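July, bench notes, glaze tests continued

Picked up from the last page. Kiln was at room temperature by 7:40 am so I unloaded before anyone else was in. 13 tiles, all flat on the middle shelf, cone 6, slow cool. Shelf wash held except one flake near the back post, which I chipped off and patched.

The base is still the Mermont recipe with the feldspar swapped. Batches were 200 g dry except tile 9, where I ran short of whiting and mixed 197 g total. I scaled the rest of that batch to match, so the percentages are right. Wrote it on the bag anyway.

Results:

- 1 to 4 (Skemell clay, no iron): clear, slightly milky where thick. No crawling. Tile 3 has two pinholes at the lower edge, probably from the bisque and not the glaze.
- 5 to 8 (Skemell clay, iron at 1, 2, 4, 6 percent): goes straw, honey, brown, near black. 7 is the one I'd use. 8 is starting to throw crystals on the shoulder of the texture lines.
- 9 to 11 (Kukley clay, same iron at 2 percent, silica raised each step): 9 crazed overnight, 10 crazed after the hot water, 11 hasn't so far.
- 12 and 13 (Kukley, double dipped): both ran. 13 ran onto the cookie. Ground it off, tile survived.

So the crazing looks like a fit problem on the Kukley body and more silica is the right direction. I want one more step past 11 before saying so in the binder. If it goes stiff or dull I'll stop there and try trading some sodium feldspar for spodumene, but we have very little spodumene and it costs too much to use up on guesses.

Hot and cold test is the usual one: boiling water three minutes, ice water three minutes, repeat three times, ink wiped over and rinsed. Did 1, 7, 10 and 11. Only 10 took ink.
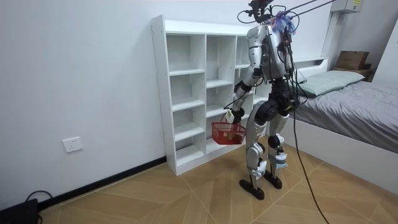
Gayan Nanayakkara thinks three rounds is too few and that 11 will craze inside a month. He wants it left on the windowsill and inked again in two weeks, then again after that. He also pointed out that the Kukley bisque went a cone cooler than the Skemell, which I'd forgotten, and which could account for part of the difference between the two clays.

Fair. Checked the log and he's right, the Kukley tiles were in the load with Salvador's planters. So 9 to 13 need a repeat on bisque from the same firing as the rest. Cut new tiles this afternoon from the open bag of Kukley, a bit stiff, wedged in some slip. Drying under plastic. Don't flip them, they curl.

Sieving: the 80 mesh is torn at the rim. I used the 100 for everything this round. Takes longer but no specks.

Sprayed tile 7 mix on the Mota jar as a trial, two light coats. Looked thin going on. Salvador Simões wants that jar back glazed either way, so it goes in the next cone 6 load on a cookie with extra wash.

To do:

- [ ] bisque new Kukley tiles with Skemell, same load
- [ ] mix 11 plus one more silica step, 200 g
- [ ] mix 1000 g of 7 if the jar comes out right
- [ ] re-ink 11
- [ ] order whiting, 80 mesh sieve
- [ ] specific gravity of the bucket of clear, it settled hard again, try a pinch of epsom

Controller read a few degrees high against the witness cones on the bottom shelf. Cone 6 was bent just past where I like it. Leaving the offset alone until I've seen it twice.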